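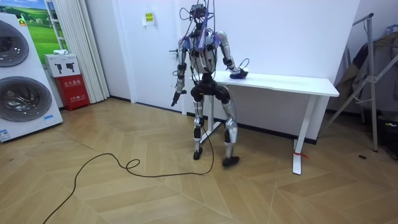

Table in position against the back wall, washer display unit on the left.

December, 4:40 pm. Prelovholm, white table, surface care. Continues from p. 192.

Table is back against the wall with the long side flush. Top measured again at 185 cm on the long side, matches the order sheet. Red tie on the right leg, low down, stays on. It is the only quick way to tell this table from the other one when both are folded into the store, and Razia Mengal's inventory refers to it as "red leg."

Level checked lengthwise and across. Lengthwise good. Across, the bubble sits slightly toward the wall, less than one division. Left as is. Shimming the front would put the load on the edge of the foot, and I don't want point pressure on the herringbone. The Morkomham floor people asked for flat contact only and we signed for it.

Surface condition. The top is matte, which hides glare well and cleaning badly. Dark marks in three places on the left and middle of the top: one group of specks and short streaks at far left, a short row of specks left of center, a third group further right and a bit lower. Fingernail test on the row of specks: no edge felt. I take them for transfer and not for cuts, but I have not had a loupe on them.

Method as used this time:
Water, 300 ml, lukewarm, with the Skevex neutral cleaner at the weak dilution.
Cloth damp, folded in four, new face every pass.
Passes along the length, left to right, overlapping by half.
Wait 30 minutes before judging under the ceiling lights. 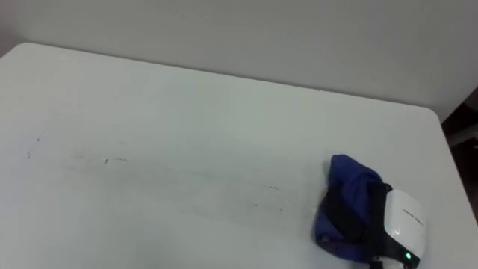 Tabletop with blue cloth, lower right. Marks and faint wipe streaks to the left of it.

Streaks run more or less horizontally across the middle. Low contrast, but they show at an oblique angle. Two candidates: too much cleaner left in the cloth, or the cloth itself. A cloth bunched into a wad gives uneven pressure and a different contact area every pass, so any comparison between cloths has to be done folded. Put that on the method card.

Pirzada sent the melamine pads again with the last box. Not using them here. On the sample offcut a pad took the mark off and left a shiny patch the size of a coin, visible from the door. Pads go in the drawer with the oven things.

Washer unit. Both door glasses wiped with plain water only, upper first. No cleaner near the door seals until the supplier answers about the rubber. Mail sent in the morning, no reply so far. White housing not touched.

Floor. Swept along the pattern, dry. No wet mopping on the herringbone. Grit collects under the front edge of the table, so sweep there before moving the table and again afterward.

Open:
Loupe on all three groups of marks, sketch positions against the left edge.
Repeat with plain water on the right third only.
Rounded corners: check the edging for lifting, back right first.
Ask Razia whether the second table has the same finish or the older gloss one.
Refill the Skevex bottle and write the dilution on the label this time, the old ink has gone.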